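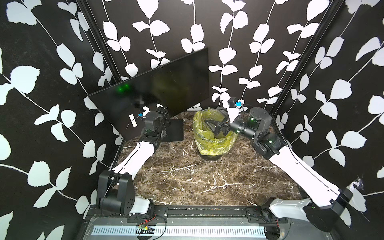 3 min read

Print | E-mail

Section 3: Putting up your Zunura light strip

I've put up more of these than I care to admit, so I'm writing this the way I do it at home, which differs a bit from the leaflet in the box. The strip comes rolled up and it's 70 inches long. If your run of cabinets is shorter you can trim it, but please read step 4 before you go anywhere near it with scissors!

Before you start, switch the outlet off and let the strip sit in the room overnight. The sticky backing goes stiff in a cold house and won't grab.

1. Unroll the strip on the counter and plug it into the driver (the little white box). Turn the power on for a minute and look for dead spots. Much easier to swap a bad one now than when it's over your head. Turn the power off again.

2. Wipe the underside of the cabinets with rubbing alcohol. I do it twice, the second time with a fresh cloth - you'd be amazed what steam and cooking oil leave up there.

Note: shiny dark counters bounce the light right back at you. If yours is like that, run the strip along the front rail and aim it at the wall. I moved mine and stopped seeing a row of dots every time I chopped an onion.

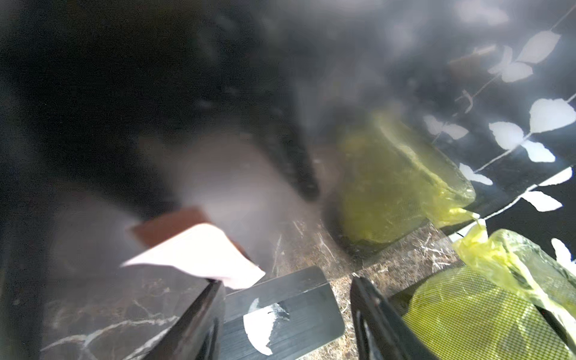 Brown veined countertop where it meets the leaf-patterned backsplash.

3. Tape the strip up with painter's tape first and live with it for an evening. Cook something, make tea, see if it glares when you sit down. I nearly always end up shifting it an inch or so.

4. Trim to length. Cut only on the copper marks with the scissors symbol, and only with the plug out of the wall.

CAUTION: If you cut between the marks, the whole piece up to the next mark goes dark. I've done it, and there's no mending it.

5. Peel the backing a hand's width at a time and press as you go, working away from the driver. Don't pull the strip tight around corners. Leave a small loose loop and hold it with one of the clips.
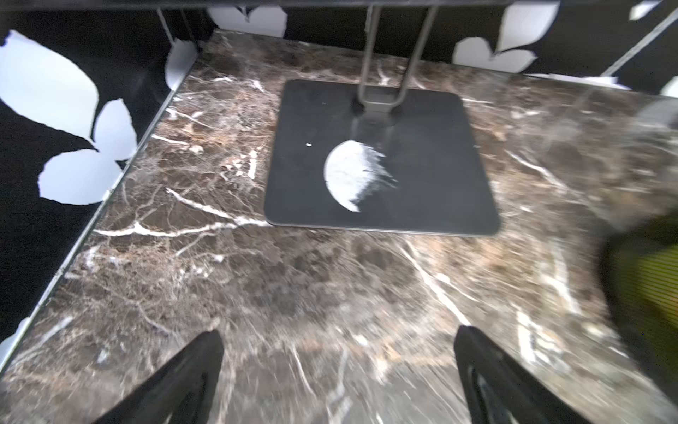
6. Fix the driver somewhere it can breathe. Inside a cabinet is fine, behind the cereal boxes is not. Keep it well clear of the sink.

7. Power on and pair the dimmer by holding its button until it blinks. Mine took 31 seconds the first time, so don't give up too early. If it still won't pair, the Kostorano dimmer works with the same driver and you'll find it in Section 4.

Print | E-mail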